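2018-05-19
Hand-held grippers, pad comparison, second round
Present: me (Morena), Kęstutis, Nhung for the first half

Carrying on from where Cosimo left off in April. Question is still whether to keep the textured pads or go back to the smooth ones from Bokley. Same arms, same screws, same cable routing for both, so only the pads change.

Set out the small objects on the cloth as before, newspaper in front, bulky things left at the back. Did all the smooth-pad runs first, then swapped. Swapping took longer than it should. One screw on the left arm has a worn head and Kęstutis had to lean on it. Need replacements, will ask Stanisława if Orlandini can send a bag of them with the next lot.

Smooth pads: fine on anything with a flat side. Charger block no trouble. Lighter rolled out twice when taken near the end, held when taken across the middle. The slim case slid along the pads as soon as the wrist tilted. Bottle on its side was poor unless we came down square to it.

Textured pads: lighter and case both much better, tilt made no difference that I could feel. Bottle held every time once we got the pads level. Binder clip is the awkward one with either set, the wire handles fold when you touch them and the grip ends up on the wire instead of the body. Going in low on the body works but then the pads drag the cloth. Cloth drag is worse with textured, as Nhung predicted. Tape the corners next time and repeat.

Trigger force: set to 7 on both tools for all runs. Tried the left one at a lower setting for a few picks and the pink stick swung round in the pads, so put it back.

Logging: 332 picks saved over the two sets, timestamps look right. The Dutell recorder stopped once with a full buffer, restarted it and redid that block. Lost 45 minutes to that in all, mostly finding which block it was.

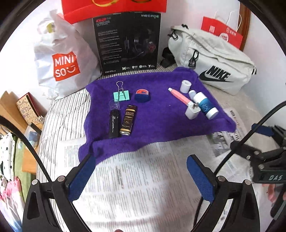
Textured pads fitted (blue), both tools open, objects laid out on the purple cloth.

Pad wear: nothing I could see on the textured set. Kęstutis thinks the left one is seated slightly crooked. Checked with a straight edge, can't tell. Leave it and look again after the next set.

To do:
- replace worn screw, left arm
- tape cloth, rerun clip and stick with both pads
- raise recorder buffer to 900 before starting
- send Cosimo the smooth-pad log, he wants it for the Hastudbridge write-up
- ask Nhung where the spare smooth pads went

Leaving the textured pads on for now.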